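Does the Trillberg gun amnesty number mean anything?

Posted by gravel_shoulder, 21/10/2023
Filed under: Laws and local government

Our regional paper ran a front page saying the Trillberg firearms amnesty was a "resounding success" with 3,501 items handed in over 26 weeks. My sister-in-law has it stuck on her fridge and brings it up every time I say I have doubts about these things. I'm not a gun person. I don't own one and I don't want one in the house. I just can't work out what I am supposed to conclude from that number.

What I'd like to know:

Does "items" mean guns? The article switches between "items", "weapons" and "firearms" as if they're all the same word.

Were any of these likely to be used in a crime, or is it mostly Grandad's rabbit rifle from the back of the shed?

Is there any way for an ordinary person to get the breakdown? I rang the number on the flyer and was told to look at the website, and the website has the same paragraph as the paper.

I'd also like to hear from anyone who handed something in, as I have a neighbour with an old shotgun she inherited and she's nervous about walking into a police station with it. I'm not after a lecture from either side please.

Posted by tin_roof_rates

You're right to be suspicious of the word "items". I went through the same exercise when the council in Nevulmont put out its summary a few years back and it took me three emails to get the table it was based on. In that case ammunition boxes were counted, and so were magazines, air rifles, a couple of replicas and something listed as "other". One person clearing out a deceased estate could make up a fair chunk of a week's total. None of that is dishonest if you read the table. Hardly anyone gets shown the table.

For Trillberg, there is a breakdown, or part of one. It's in an attachment to the regional safety report, a long way past the point where most people would stop reading. It lists 1,183 as "functional firearms". The rest is split into parts, ammunition, imitation items and things that were too rusted to classify. So about your first question: no, "items" does not mean guns, and the headline is a good deal bigger than the thing most people think it describes.

Your second question is harder and I'd be wary of anyone who answers it with confidence. The attachment says 7 of the functional ones were matched to a theft report. That's it. It doesn't say what the others were, who brought them in, or whether they'd been registered in the first place. You could read 7 as proof the whole thing was a waste of time. You could also say that any stolen gun off the street is worth having and that a gun in an unlocked shed is one burglary away from being on the list. Both of those are reasonable and neither is shown by the report. 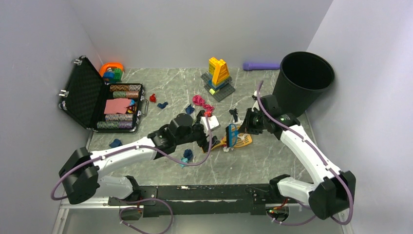 The argument about amnesties in this region has been going since well before Trillberg ran one, and I've sat through enough public meetings on it to be tired of the whole lot. One side says fewer guns means fewer deaths and won't discuss what was handed in. The other says criminals don't queue up at a police counter, which is probably true, and then won't discuss theft from lawful owners at all. They remind me of those two robot arms, one coming in from the left and one from the right, same white forearm, same black gripper, each a mirror of the other and both pointed at the middle. I've heard the same person quote the same figure at two meetings to prove opposite things. If you want to test whether the program did anything, the number to ask for is stolen firearms reported in the region, for several years before and several years after. I asked. I was told it would be "considered for inclusion in future reporting". I have my doubts.

To get the breakdown yourself, ask for the attachment to the safety report by name, in writing, and ask for the counting rules as well. Without the rules you can't compare it with anywhere else. Tetgate counts a rifle and its bolt as one thing if they arrive together. I have seen another summary where I'm fairly sure they were counted as two. If they say no, ask whether an information request is needed and what it will cost before you lodge it.

Posted by old_dam_road

I handed one in last December. Single barrel, been in my uncle's ceiling for who knows how long. It took maybe half an hour and most of that was waiting behind a bloke sorting out a lost licence. They didn't ask much.

Your neighbour should ring the station FIRST and not just turn up with it. They told me to have it unloaded and wrapped up, with the ammo separate, and to leave it in the car until someone came out with me. Rules may be different where she is so she needs to ask. Some licensed dealers will take them as well. If she isn't sure it's unloaded she shouldn't fiddle with it, she should tell them that on the phone and let them sort it out.

Also she needs to check whether the amnesty is still on. Don't assume. A fella at Avram told me it was permanent and someone else told me it had finished, and they were both very sure of themselves.

As for the stats I don't believe any of it either way. Mine would be one of the "functional" ones I suppose but I wouldn't have fired it for money.

Posted by magpie_verge

Total waste of taxpayers money. Look up what they spend on the posters.

Comment from gravel_shoulder

Thanks, the first reply is more than I got out of two phone calls. I've found the attachment and the 1,183 is there, in a footnote to a table, so I'll be printing that for the fridge. I still can't find the counting rules and have sent an email asking for them. I did look up the posters and couldn't find a cost anywhere, so if magpie_verge has a link I'd like to see it.

My neighbour is going to ring the station this week and ask about the amnesty dates before she does anything else.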